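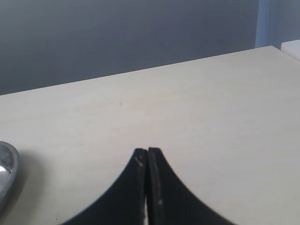
# The Beige Years

Every town gets the paint colors it deserves, and Dodley got Oatmeal. The hardware store on the main street carries 552 shades. By the owner's own count, it sells four of them, and three of those are also oatmeal.

I went there in October to find out why people with perfectly loud opinions about everything else go quiet in front of a paint rack. I had a stake in the matter. My living room had been Sample Patch for two years: six squares of nearly the same off-white on one wall, each with its name in pencil underneath so we could tell them apart.

The reason people give is resale. You mustn't frighten the buyer. Never mind that the house isn't for sale and that the couple telling me this plan to be carried out of it. Somewhere a stranger is going to walk through their hallway, and the stranger can't stand yellow.

Gray had its turn too. It arrived in Dodley late, by way of the new apartments over in Hattar, where all 46 units were painted the same slate before anyone had seen a floor plan. One tenant told me she liked it fine until the winter, when she began to lose track of where the wall stopped and the weather started.

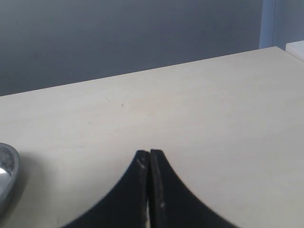

## A brief rebellion in Allby

Allby, twelve miles on, is where the trouble began. A woman on the corner painted her dining room tomato red. Visitors said it was brave, a word people also use about haircuts. Within a year there was a green kitchen next door and a mustard bathroom across the street, and the paint store had to reorder something other than white.

She has no regrets, apart from the ceiling. The room took 5 coats and cost her $412, including the drop cloth she forgot to put down.

I drove home inspired and bought a gallon of dark teal. It's in the garage. Last weekend we added a seventh square to the living room wall, and we're both leaning toward it. It's called Porridge.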